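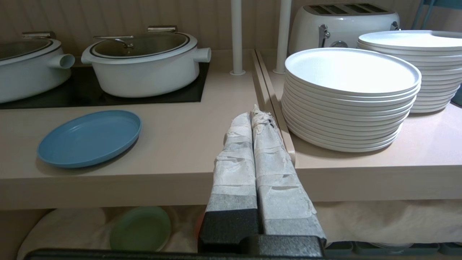
Wanted: someone to plan and buy equipment for our kitchen robot (part time, Ririvholm)

I run the kitchen side of Stitmont, and I need help with the shopping. I mean that in the widest possible sense! We teach a robot to handle household stuff, plates and pots mainly, and everything it touches has to be bought, tracked, replaced and argued over in a spreadsheet. So far that's been me, in the evenings, with a cup of tea and far too many browser tabs. It isn't going well and I'd love to hand it to someone who enjoys it.

The robot project is called Fukico. You don't need to know how to program it, and you'll never be asked to fix it alone. What I need is a person who can look at a counter full of plates, a pair of gripper fingers with the tape coming off in shreds, and a month's worth of planned sessions, and tell me what we should order and when.

What the job looks like

Most weeks start with a walk through the practice kitchen. You check what's worn, what's missing and what the next round of tasks calls for. If we're about to spend three weeks on stacking, I want enough matching plates in the building before we begin, plus spares. If the task is moving pots on and off the cooktop, I need to know whether the lid handles on the ones we have are a shape we want to keep buying (we have opinions, you'll hear them).

Then there's the wear and tear. Finger coverings are the big one. We wrap ours in tape, the tape frays, bits peel off the tips, we wrap them again. Mäkelä makes molded tips that would save a lot of that fiddling, and they've sent us a quote, but I haven't had a clear afternoon to work out how long a pair would need to last before it beats a roll of tape and somebody's time. Consider that your first assignment.

After that comes the bigger planning. I have a yearly budget for small equipment and kitchen supplies of $4000, and last year I went over it by September. Part of that was my fault for ordering in a panic and paying for fast shipping on things I could have seen coming a mile off. The other part is that I had no list of what we already owned, so I bought things twice. We have a lot of dish towels.

Anything priced over $800 needs a short written case, which I read first and then pass up to our finance office. One page is plenty: what it is, what it replaces, what else you looked at, what it'll cost to keep running. They want those in February for the following year, so you'd have some time to settle in and poke around before the first batch is due.

You'd also be the one talking to suppliers. Arm and gripper parts come with long lead times, and I'd like somebody to call and ask before I promise the team a date. Dishes are easier, although colors get discontinued in the middle of a task series and that drives me up the wall, so please ask about that too.

Who I'm hoping to hear from

You've bought things for a living, or for something close to it. Lab purchasing, restaurant supply, a school theater's prop room, a camp kitchen, I really don't mind which. You can keep a spreadsheet that another person is able to read. You like phoning people, or at least you don't put it off until it's a crisis (that's my method and I can't recommend it).

Robot experience is nice to have and that's all. I'd much sooner teach you what a gripper mount is than teach you how to chase an invoice. Being able to lift a full box of plates helps, but we do own a cart.

If you've worked around automation before and have watched a team blow its budget on the arm and then have nothing left for the things the arm is meant to pick up, please say so in your letter. I'd like to compare notes.

Hours and pay

It's 2 mornings a week, starting at nine and ending when lunch shows up. Which mornings is up to us to work out together. Pay is $70 an hour. It starts as a contract through the end of the budget year, and if the list of things to buy keeps growing the way I think it will, I'll ask for more hours for you.

You need to be here in Ririvholm for the kitchen walk-throughs. Supplier calls and spreadsheet work can happen at your own table if you prefer, just tell me ahead of time so I'm not hunting for you with a chipped plate in my hand.

A few things people ask me

I put a shorter version of this ad up on the notice board at our place and got stopped in the hallway a lot, so I'm adding the answers.

Why so many colors of plate? We want the robot to cope with a dusty blue one as well as a pink or a pale green one, and with a shelf where there's a cloth bunched up underneath. White plates in a tall stack are a different exercise and we buy for that too. For you it means the order sheet has more lines on it than you'd think a kitchen needs.

Are the pots fancy? They're plain white ones. Please don't be tempted by copper. 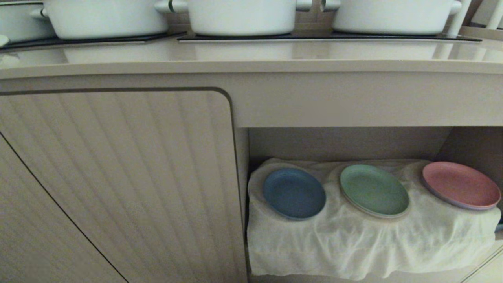 Will I be deciding which robot to buy next?

You'll help plan for it, but the final choice sits with the engineering team. Your part is the cost over time: service, spare parts, shipping, and how long we'd be without a machine if something breaks.

Do I get a company card?

You get one after your first month. Until then you send me the order and I place it, usually the same day.

Can I apply if I've never written a budget before?

Please do, as long as you've kept to one. I'll go through last year's with you line by line, including the embarrassing lines.

How to apply

Send me a letter of a page or less and a resume in whatever format you have. In the letter, tell me about one thing you bought for work that turned out to be a mistake and what you did about it. I'm also happy to get questions first, and if you want to come by and see the practice kitchen before you decide, write "kitchen visit" in the subject line and I'll suggest a morning. Mail goes to the Stitmont front desk, marked Fukico purchasing, and they'll walk it over to me.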